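Notes on Heating, from the Flisham Tenants' Newsletter

Before the cold season: please bleed your radiators

Dear neighbors,

Every year in February we receive the same complaints. The radiator is warm at the bottom and cold at the top, or it makes a noise like small stones in the night. In most apartments this is only air in the system. It is a small job and you can do it yourself, if you have the little square key. If you have lost yours, Thanasis Petridis on the ground floor of Building B keeps a box of them and will lend you one. Please bring it back the same day.

Turn the heating off first and wait until the radiator is cool to the touch, usually 30 minutes. Put a cloth and a cup under the valve at the top corner. Turn the key slowly to the left, a half turn is enough. You will hear the air come out. When water comes in a steady line and no more in spits, close the valve again. Do not close it with force, the old valves in our buildings are made of soft brass and two of them were damaged last winter in this way. Begin with the apartment's lowest radiator, or, if you live on one floor only, with the one nearest to the entrance door.

If a lot of water comes out black, do not worry very much. It is old iron from inside the pipes. Still, write it down and tell us, so that we can ask for the system to be flushed.

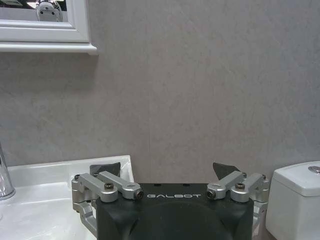
Page last changed: 19 Sep 2021

The pressure in the two basement boilers was low again this month. Ifigeneia Sfakianakis and I looked at the gauges together with the man from Theodorakopoulos, who has the service contract. He filled both of them and found a slow leak at the expansion tank in Building A. The part is ordered from Lesum. He could not give us a date for it, but he believes the tank will hold until then if the pressure is checked regularly. When many people bleed their radiators at the same time the pressure falls also, so after you have done it, please send a short message to the house telephone with your apartment number.

About the thermostats. Some of you have asked if it is cheaper to leave the heating low all day or to turn it off when you go to work. In our buildings the walls are thick but the windows on the north side are not good, and I think that 18 degrees during the day is a fair setting for an empty apartment in winter. Below this, the kitchens on the corner begin to have mold behind the cupboards — Eirini Vrettos had to repaint hers twice.

The new thermostat heads from Brakodis are now fitted in all the stairwells. Please leave them where they are set. They are not connected to your apartment, and turning them up will not make your rooms warmer.

The bill for the last service visit was 173 euros and it was paid from the shared account. The tank will be a separate bill. The offer we have is for 257 euros with the work included, and a copy hangs next to the mailboxes.

Questions about heating can go to me or to Gerardo Bortolotti, who speaks Italian and English. He is away for the first part of February, so in that time please ask only me.

Despina Kontogiannis
Building A, second floor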